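Sunday again and I still haven't written up the ballot access thing so here goes, quick, before the laundry is done.

Went to the county party meeting in Mirkollow last week. Not my party exactly. I'm not sure I have one. But the Romow Valley Alliance is trying to get on the November ballot as an actual party, with a line of its own, and I wanted to hear how that works. Short version: it's paperwork. So much paperwork.

They need 2,522 valid signatures. Valid is the word that hurts. You have to be registered in the county, sign the way you signed your registration, put the right date, and not have signed for another new party this cycle. They had a stack from the farmers market with 82 lines tossed, mostly people who wrote a PO box instead of a street. All that standing in the sun!

Their goal is to turn in 600 extra as padding. I think that's low. Somebody in the back row said so too and got a bit of a look.

What they want, as far as I could follow:

- two more seats on the county board, elected by district and not at large
- bus service past Hendriks Road after 5
- meeting notices in Spanish, mailed, not just stuck on the website

The district one is the big one for me. At-large voting sounds fair untill you look at who has won for as long as I've lived here. Same few streets every time. The east side votes, the east side loses, everybody goes home. A small party doesn't have to win the whole county to change that, it just has to make the other two nervous. That's my theory anyway.

There was an argument about whether to endorse anyone for the state house. Went on forever. Half the room says endorse and get a favor owed, half says you've given away the only thing you had. I went back and forth and left before the vote - had to get the car home.

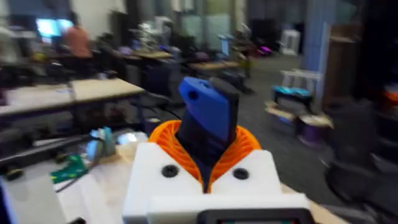
White base, orange collar, blue tip.

Anyway. I signed the petition. Signing doesn't make you a member, I asked twice. It only says they can be on the ballot, and I'm fine with teh ballot being longer.

Still need to read the Zonesow precinct map, the new one. The lines moved and I think my side of the street is in a differnt precinct from the other side. More when I've figured that out.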